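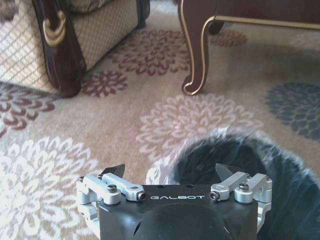 Patterned carpet and lined waste bin in the lounge.

Home News Property Housekeeping Archive Contact

Sodico revises lounge cleaning schedule for furnished lets

17 Apr 2018

Sodico has issued a revised cleaning schedule for the lounges of its furnished flats in Stallitz. The schedule covers upholstered seating, cushions, fitted and loose carpets, wooden tables and waste bins. It replaces a single-page checklist and applies to all changeovers between tenants, and to flats where weekly cleaning is included in the rent.

The main change is the order of work. Under the old checklist, the carpet was vacuumed first and the seating brushed afterwards, so dust from the sofas ended up on a floor already signed off. Cleaners now start with the bin, then the tables, then the seating, and finish with the carpet, working from the far wall towards the door.

Bins are to be emptied at every visit and the liner replaced, whether or not the old one has been used. The liner must be folded over the rim on all sides. It may hang down the outside, provided it does not touch the floor. The inside of the bin is wiped at each changeover and left to dry before a new liner goes in.

Tables with a dark wood finish are dusted with a dry cloth and then wiped along the grain with a second cloth, lightly damp. Spray polish has been withdrawn because overspray was marking nearby fabric. Any polish still held in the flats is to be returned to the store in Zeng.

For seating, the schedule separates plain fabric from woven patterns. Patterned sofas are vacuumed with the upholstery nozzle on low suction, following the direction of the weave. Backrests are done from the top down, and scrolled or rolled armrests are finished with a soft brush in the folds. Seat cushions that lift out are turned at every third visit. Scatter cushions are taken off before work begins, shaken outdoors where possible, and checked at the seams.
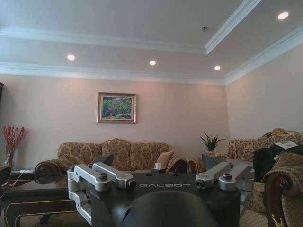

Babita Upadhyay said that the cushions had caused more queries than any other item during the trial in March, mainly over whether they should be set out to match the inventory photographs. Her answer was that the number and type must match, but the position need not. A cushion left leaning at one end of a sofa is acceptable. One missing from the inventory is to be reported the same day.

The trial ran in 12 flats. Time allowed for the lounge was set at 30 minutes for a weekly visit, excluding stain treatment, and this figure has been kept in the final version. Changeovers have no fixed limit.

Stains on upholstery are blotted with a white cloth and cold water only. Anything that remains is logged, with the piece of furniture and the side noted, and passed to Ristach, the contractor for fabric and carpet work. Cleaners are not to use foam products on damask or similar fabrics, even where the label on the can permits it.
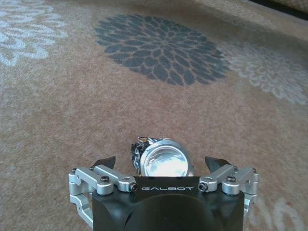

Carpets are the longest section of the document. Each is vacuumed in two passes at right angles, with the brush head raised one setting for soft pile. Edges next to furniture are done with the crevice tool. Where a carpet has a repeating design, the schedule asks for marks to be logged by motif, so that a note reads "left of the large charcoal flower" in place of a distance from the wall. On a tan ground with both dark and whitish flowers, the pale motifs are to be checked separately in daylight, as light soiling is harder to judge there than on the dark petals. Shading that appears only from one angle is treated as pile direction and is not logged until the area has been brushed and looked at again.

Wet extraction remains with Ristach. The contract provides for a call-out within 3 working days, and furniture is to stay off the treated area until the pile is dry to the touch. Cost is charged to the flat's maintenance account up to 400 per year; work above that needs approval before it is booked.

Printed copies are being placed in the cupboard of each flat with the inventory. Questions on the schedule go to Rajkumari Semwal at the Stallitz office, and requests for liners and cloths to the Zeng store as before.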